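Savetti Wall Colors

A plain-text list of house paint and wall finish names, with notes on what color each one turned out to be. Version 2.

What this is

Savetti began as an argument over whether "Oatmeal" was a color or a breakfast. It has since grown into a file that other people download, which was never the plan and has made me a good deal more careful about spelling. The file holds names of paints, limewashes and wall finishes as they appeared on tins, sample cards and one very faded shop awning, along with a short note in everyday words saying what a person would call that color if they were not trying to sell it.

It was put together for anyone who works with color words: people who write catalogs, people who sort old sample cards, and people who have to explain to a relative that the hallway is beige.

What's in the file

Each row has a name, a maker, a plain color word, a finish (flat, eggshell, gloss or "unclear"), and a free-text note. The note field is where I kept my opinions, so skip it if you are in a hurry. Rows are sorted by name. I tried sorting by color once and lost most of a weekend to the question of where gray stops.

The makers covered so far are Garside and Zilent, plus a catch-all called "other" for tins whose labels had given up. Garside names things after weather. Zilent names things after feelings, so its section takes longer to read and is harder to check. There are 33 names in the Zilent part that I would call white, and the company would call none of them that.

The plain color word comes from a short fixed list. If a color sat between two words, I picked the duller one. I stand by this.

How the names were collected

Mostly by hand, from sample cards held near a north window. Where a card had faded, I went by the back of it, or by the strip that had been hidden under the staple. Where the name was torn, I left a question mark in place of the missing letters and did not guess, although "Harvest M?????" has cost me some sleep.

Nothing was scraped from shop websites. Colors on a screen are their own line of work and I wish those people well.

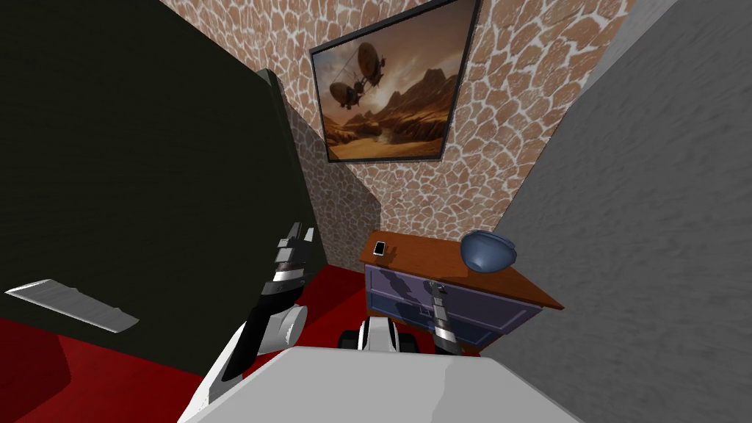

Prisovon, 15/08/2024

Notes on this release. The brown section has been redone from top to bottom. In the first version, "brown" covered everything from weak tea to wet bark, and several users wrote in to say so, one of them at length. It is now split into tan, brown and dark brown. Rust has moved out of red and into orange, where it should have been all along. Dusty pink is still under pink, and the letters about that may stop.

The finish column has been filled in for about 53 rows that used to be blank. Some of those are now marked "unclear," and I count this as progress.

Two rows were removed. One was a floor wax. The other was a name I had copied from a tin of soup.

Known problems

Trade names get reused. Garside sold two different colors called "Low Cloud," one a blue-gray and the other plainly green, and the cards carry no year. Both are in the file, with a note telling them apart as well as I can.

The list leans toward indoor paint. Fence and barn colors are thin on the ground, mainly for lack of cards.

My eyes are one pair of eyes. If you need a color measured, buy a meter. If you need to know what your neighbor will call it over the hedge, the file should do fine.

Capital letters follow the label, even when the label was shouting.

Using it

The file is tab-separated and opens in any spreadsheet program. Some of those programs will look at the name "March First" and turn it into a date. Import that column as text and you will be spared.

You may copy, change and share the list for any purpose, paid or not. A mention of Savetti is welcome. Please don't repaint a room on the strength of the note column and then write to me about it.

Corrections

Send the row, the name as printed, and a scan of the card if you have one. Corrections go in by the batch, and the next batch is due in September. Disputes over cream will be read in the order they arrive – slowly, and with the window open.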